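The Winter Letter from Visbridge - Neighborhood Language Table

Hello again, and happy new year to everybody who has been slogging in through the slush!

I meant to get this item to you before the holidays, but December ran away from me, as it does every year, and then I had a cold, and then I had the other cold. So you get it now, and it's a bit longer than usual. Make some tea.

The big thing on my mind this winter has been Turkish. Some of you know I started learning it last spring, mostly so I could order properly at Işık, the bakery on the corner by the bus stop (the sesame rings go fast, get there before nine). I figured I would pick up hello, please, thank you and the names of six or seven pastries, and that would be that. Well, I'm now on my third notebook and I have opinions about vowels.

If you've never looked at Turkish, the vowels are the fun part. The ending of a word changes to match the vowel that came before it, so the same little ending can show up in two or even four different outfits. It sounds terrible when you read about it in a grammar book. Then one day you say a word wrong and your own ear goes "nope," and you fix it before anybody else can. I was standing in line at the post office when that happened to me for the first time and I was so pleased I forgot to buy stamps.

The letter that still trips me up is the i without a dot. There's an i with a dot and an i without one, and they are two separate letters with two separate sounds. The capitals keep them apart too. The bakery's own name starts with the undotted one and ends with a sound like "shuk," more or less, and I said it wrong for eight months. They were very kind about it.

Now, how I study, because several of you asked at the last potluck. I keep my words on paper cards in an old recipe tin. I did try Zendley for a while, the flash card program my niece swears by, and it's perfectly good, but I kept opening it on my phone and ending up looking at the weather. The tin doesn't know the weather. I have 474 cards in there at the moment. My rule is 29 a day, over breakfast, and if I miss one it goes to the front of the box for tomorrow. On Sundays I don't do any, and I recommend that part highly.

I also write three sentences a night about my day. They are very dull sentences! "I ate soup. The soup was hot. My neighbor has a dog." But after a few months of this you start wanting to say more about the dog, and that's when you go look things up, and those are the words that stick. I've forgotten half of the words I learned from lists. I haven't forgotten a single word to do with that dog.

Listening is harder. I get one or two words out of ten when people talk at normal speed, and I've stopped being embarrassed about asking them to slow down. What helps me is a cooking show, with the picture on and a pencil in my hand. You can see the onion, so you hear the word for onion. By the fourth episode I could follow a whole recipe for lentil soup, and I made it, and it was too salty, but that was me and not the grammar.

On to business. The Language Table goes on as before, Tuesday evenings at seven, in the back room at Culturska. Tea and coffee are there already, so please just bring a mug and, if you feel like it, something to nibble. We have regulars for Spanish, Polish and Turkish, plus one very determined beginner in Welsh who would love some company. You don't need to sign up and you don't need to be any good. The side door is the one that's open; the front one sticks in cold weather and you'll think we've all gone home.

Our lending shelf has had a good winter too. We're up to 700 books, dictionaries and old course tapes, and a lot of them came in just before Christmas (thank you, whoever left the two boxes of Polish detective novels on the step!). If you've had something out since summer, please bring it back for a bit, even if you plan to borrow it again the same night. The thing we're really short of is picture dictionaries for grown-ups. Most of the ones we have are for very small children, and there are only so many times a person of my age can learn the word for duckling.

I've set myself a goal for the year, and I'm putting it in print so I can't wriggle out of it. I want to know 3,000 words by next December, and to read one short story all the way through without the dictionary. If you have a goal of your own, tell me at the Table and I'll nag you about yours if you nag me about mine.

See you Tuesday - and mind the ice on the steps.
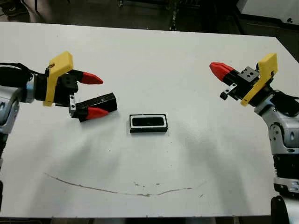 Page last changed: 2024-01-11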